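Quick one tonight, it's past eleven and I still have dishes.

So I finally quit Gistska. Three years of paying for a notes app I opened maybe once a week, mostly to feel bad about the notes. Exported everything this morning. 3,327 notes. I would have guessed 200. Most of them are one line. "Ask re: gutters." Ask who? One just says "blue, not the other one" and I have thought about it all day.

Anyway the plan was to read every one before deleting. Gave up by lunch. What I learned in the part I did read – I write down the same idea every October. Learn to bake rye bread. Call the dentist. Write more letters. Same words nearly, three years running, and no sign that I ever looked at the one before.

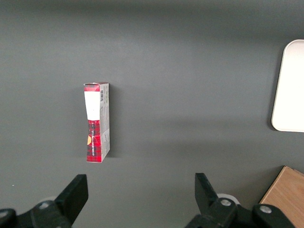
The letters one stung a bit. I used to be good at it. Sigrún Vigfúsdóttir and I wrote back and forth for most of my twenties, real paper, and hers were always better than mine. Long, gossipy, half of it about her neighbors' hedge. She never kept a note of anything in her life and she remembers what I was wearing at the bus station. Meanwhile I have an entire folder called "Important" with a soup recipe in it twice.

So, new system. Paper. One notebook, the cheap kind, and when it's full it's full. No tags, no folders. If I can't find something I guess I didnt need it.

I did look at the alternatives first, becuase of course I did. Gavel was fine but it wants to sort everything into decisions, and I don't make that many decisions. Melonon was prettier, and then it asked for my phone number on the second screen. Closed it. Thirty minutes gone on that, plus the hour reading other people argue about which one is best, plus the time it took to write a note (in Gistska!) comparing them.
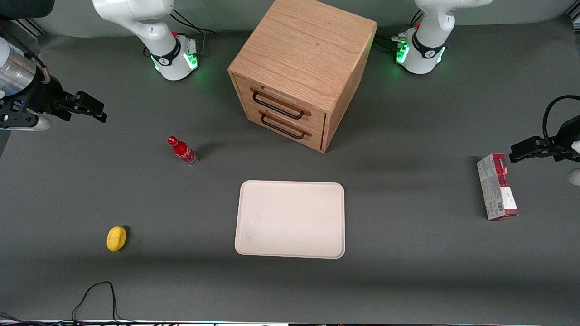
First day on paper: four lines. Milk. Stamps. The name of the noodle place on the corner, Tạ, which I have walked past forever and always forget when someone asks where to eat. And "write S." with a box around it.

Kept 30 of the old notes in the end, printed and folded into the back of the notebook. Addresses, the soup, one thing my aunt said about moving house. Also the blue one. It might come back to me.

Subscription runs out at the end of the month. Going to do those dishes and then start the letter, or at least find a pen that works.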